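Filed under: Home & Table > Furniture Care > Oils, Waxes and Finishes

Pale tabletop going yellow – oil, soap or leave it alone?
Posted by tirodska_kitchen, May 9, 2021

Hello everyone, and thank you in advance for reading, I do tend to go on. We bought a dining table from Jarkura three years ago, and what I fell for was how light it was, that milky blond with the grain wandering all over the place. It has had a busy life since (homework, bread dough, a great many jigsaw puzzles) and the end nearest the window has turned noticeably more yellow than the rest. My sister-in-law swears by soap flakes. The man at the hardware store sold me a tin of Becerra clear oil, still unopened. I'm scared of making it worse! What would you do?
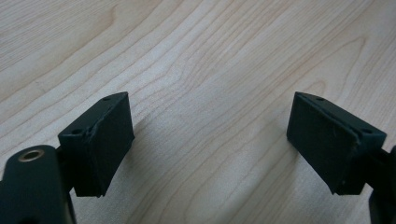
I should add that the leaves live in the hall closet and have stayed the original color, so when company comes we have a two-tone table. My husband says it looks intentional, bless him.

Reply from ondaview
Please don't open that tin yet. Clear oil on a pale wood is only clear in the tin. I oiled a bench when we first moved in and it went the color of weak tea overnight. Lovely on walnut, but you'd be sad. And do find out what's on the table already – if it has a factory lacquer, the oil will just sit on top and get sticky.

Reply from plumcake19
I'm with your sister-in-law. My mother soaped her kitchen table every May for as long as I lived at home, and it stayed pale as anything. Warm water, soap flakes, a soft cloth, wipe along the grain, let it dry overnight. It does need bare wood, though.

Reply from ondaview
Soap is fine until somebody puts down a glass of red wine, plumcake. I lasted 13 days.

Reply from plumcake19
Well, we were a milk and coffee household, so you may have me there! I'd still take a ring I can scrub out over a finish I have to sand off.

Reply from tirodska_kitchen
You are both so kind. I put a drop of water on the underside as a test and it beaded up, so I'm guessing lacquer? The leaves are going out by the window for the summer to catch up, and the oil can go back to the store if I can find the receipt.

Contact the moderators | Copyright Onda Home Forums | Back to top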